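Quote wall check, Clustmont office, 24 August 2023
Checked by Juwita Harahap

1. Every quote has the author's name. Two are missing – please add.
2. Frames fixed well to the wall. OK.
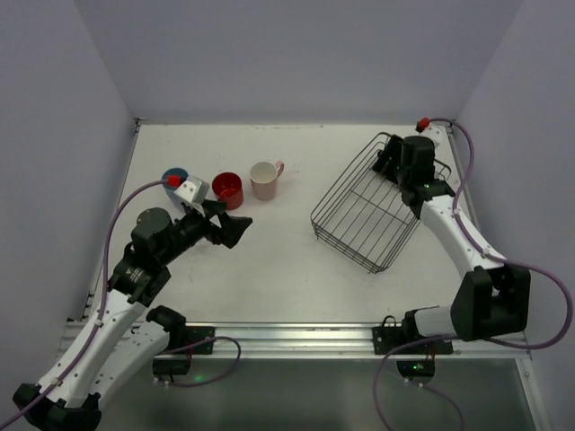 Who may choose a new quote?
Any colleague, but Ankit Kushwaha must read it first.

3. Quote about patience, by the stairs: the lower screw moves. Repair before September. 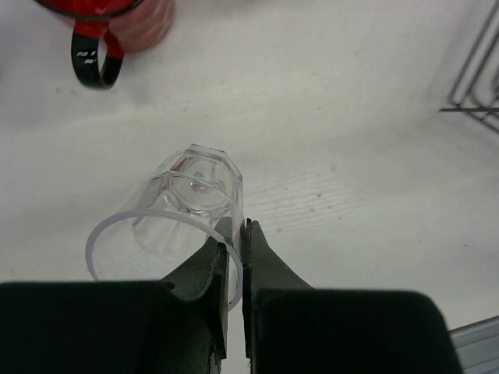
4. Quote about humility: glass is clean, text easy to read from the door. I like this one very much.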